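McKinnon Pantry Room, progress report for July

Hi again! You asked for something shorter than last time, so I'll try, but there's a fair bit to tell you.

The big news is that the snack station is finally up and running in the back room at McKinnon. When I wrote in the spring we had shelves and not much else. Now we have the shelves, the packing tables, a working sink, and a stock list that matches what's on the shelves (most days!). We packed 1000 snack kits this month, which was the target in the grant letter, and we got there with a little time to spare. The total since the project started is 3231. I had to add that up twice because I didn't believe it.

Spending is on track. The Sarnel order came in under budget, mostly because they let us combine two deliveries, and I've moved what was left over into the line for trays and bins. I hope that's okay. It's the same heading in your form, so I don't think it needs a new approval, but tell me if it does and I'll send one over. The Isow site got its first delivery too, a box of 40 trays, and they're asking for more already.

Now, trays. I know I went on about these in the last report, but they've taken up a lot of my month. We started with open cardboard boxes, and small packets just slid around and ended up in a heap in one corner. So we've been trying out different plastic ones, setting a packet next to each tray on the table and seeing what fits before we order more. 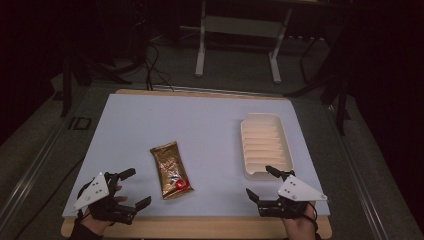

A foil snack packet and the ridged white tray on the packing room table.

The white one has been my favorite so far. It's light, it has a raised rim, and it wipes clean in a few seconds except for the grooves, where crumbs like to hide. We've been going at those with an old toothbrush. The foil packets are the hardest thing we pack, being slippery and a slightly different size depending on the flavor, so if a tray works for those it'll work for the raisins and the crackers too. I'd like to try a deeper version before we commit, and Bramach has said they'll send samples.

A few things didn't go so well. The label printer jammed for most of one afternoon and we wrote 29 labels by hand, in three different pens. We also ran out of the oat bars early, and I had to swap in crackers. One school noticed right away and wanted the oat bars back, so I've bumped up the next order. And the packing room gets really warm after lunch, so we've moved anything with chocolate to the hall closet and shifted the packing sessions to 9 a.m. That has helped a lot, though the early start isn't popular with everybody.

For next month, I want to settle on a tray, get the second set of shelves up at Isow, and redo the stock sheet so both sites use the same one. There's also the question of the old fridge, which hums so loudly you can hear it from the parking lot. A repair could cost up to a quarter of what's left in the equipment line, so I'm getting a second quote before I ask you for anything.

Receipts are in the shared folder, sorted by supplier this time. The one from Bramach is missing a page and I've asked them for it again.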